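**Student operators wanted, Gurnport Manipulation Project (fall term)**

The Gurnport student robotics club is looking for 8 people to join the Manipulation Project for the fall term. The project is building a set of recorded two-handed tasks that the club will use to train its arm, Dalix, before the Balberg Cup in the spring.

You do not need programming experience. Students from any major can apply, including first-years.

## What you will do

- Carry out short tabletop tasks with a pair of hand-held grippers, one in each hand
- Reset the table between takes and log each take in the shared sheet
- Flag takes that should be thrown out (drops, wrong start position, cable caught on the rail)
- Come to one group meeting every other week

Tasks this term come from the household list: power strips and plugs, jars, folded cloth, drawer inserts. New operators start with two practice sessions that are not counted toward the data.

## Time and pay

Sessions last 2 hours, with a break in the middle. We ask for 10 sessions over the term. Evening slots start at 6 p.m. and there are a few morning slots. Operators are paid the standard student hourly rate through the department. You can take the work as one credit of independent study instead, but not both.

## Requirements

- Enrolled at least half time
- Able to stand at a table and use both hands for the length of a session
- Long hair tied back, no loose bracelets or rings
- Safety module finished before your first session (online, takes under an hour)

Left-handed applicants are welcome. Most of our takes so far are from right-handed people. 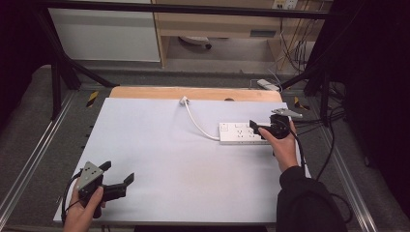
*Power strip task, one gripper in each hand.*

## How to apply

Fill out the one-page form at the front desk of the Molefe Building or pick one up in Room 88. List the slots you can make every week and any classes that might conflict. Forms are due by the end of August. We will reply to everyone in the first half of September, and practice sessions begin right after that.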